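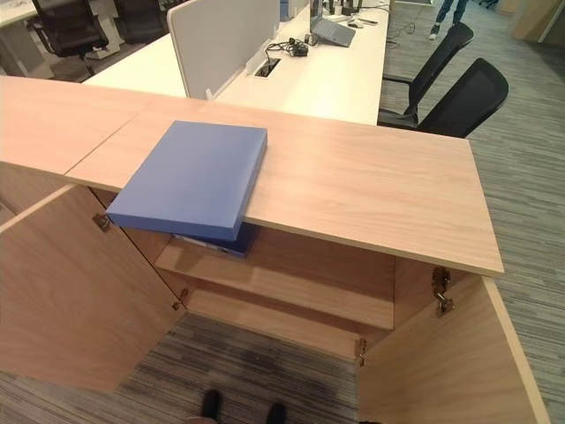

Photo: Stevbridge Lifesaving Club

Patrol hours for the new season, who's in?
posted by kinnunen_pt, August

Ok so the sign up for beach patrols is open. Everyone who swims off our beach and holds the award is meant to do 3 patrols this season, up from two. I know. Don't shoot the messenger. 292 slots to fill between now and close and we have 73 people on the active list, some of those are juniors who can't do a shift on their own anyway.

Put your name down early pls. Morning ones go first.

saltyknees
Three?? Since when. Last I heard it was staying at 2 and we'd see how it went.

kinnunen_pt
Since the last general meeting. It was on the agenda. Low turnout but it passed.

dunebuggy88
Fine by me. Did five last year because people kept swapping out on me the night before. If three each stops that, great.

saltyknees
It won't stop it tho. Same people will swap out of three insted of two. Need a rule on swaps, like no changes inside 24 hrs unless you're sick. Otherwise it's the same handful on the sand every time

flags_at_8
Agree w/ salty. Also can we talk about the Kinnunen end of the beach. Two people on a tower down there is not enough on a big day, that rip by the rocks opens up fast. Nelano club runs four on theirs and it's half the width
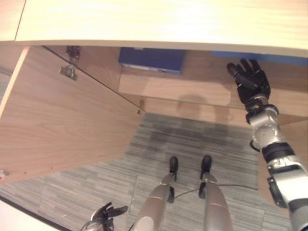

Clubhouse office, under the desk.

dunebuggy88
Nelano has twice the members. Where do we get four from

flags_at_8
Shorter shifts. 2 hours on, swap. People sign up for short ones, they don't for a whole morning. My kids' swim team did it for timing and the sheet filled up

kinnunen_pt
Short shifts means more handovers. Radio, first aid bag, log, all of that changing hands mid morning. Did it a few seasons back and the log was a mess. Not saying no. Just saying it's been tried

reefbreak_mom
New here, second season. Does helping with Little Paddlers count toward the 3? I'm in the water the whole time with them.

kinnunen_pt
Counts as one. Not more.

reefbreak_mom
Ok that seems a bit mean but ok

saltyknees
It IS mean. She's out there every week

dunebuggy88
Water safety for juniors isn't patrol though, you're watching your own group not the whole beach. Different job. One is fair 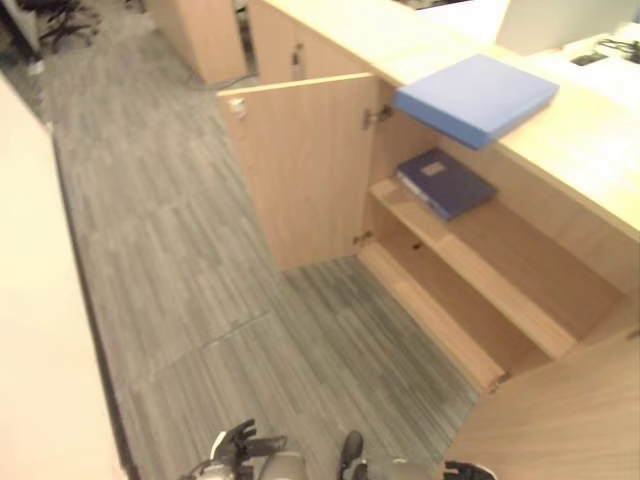 Office cabinet, shelf and lock side.

flags_at_8
Is the Datdale carnival weekend blocked out or not? Half of us are racing. Sheet shows it as a normal weekend

kinnunen_pt
Good catch, will fix. Afternoon only that weekend, Datdale said they'd lend us a couple people for the morning. Waiting to hear back

saltyknees
Put me down for two early ones. Will think abuot the third

reefbreak_mom
Me for any 7am, I'm up anyway

kinnunen_pt
Done both. Still need bodies for late afternoon, anyone?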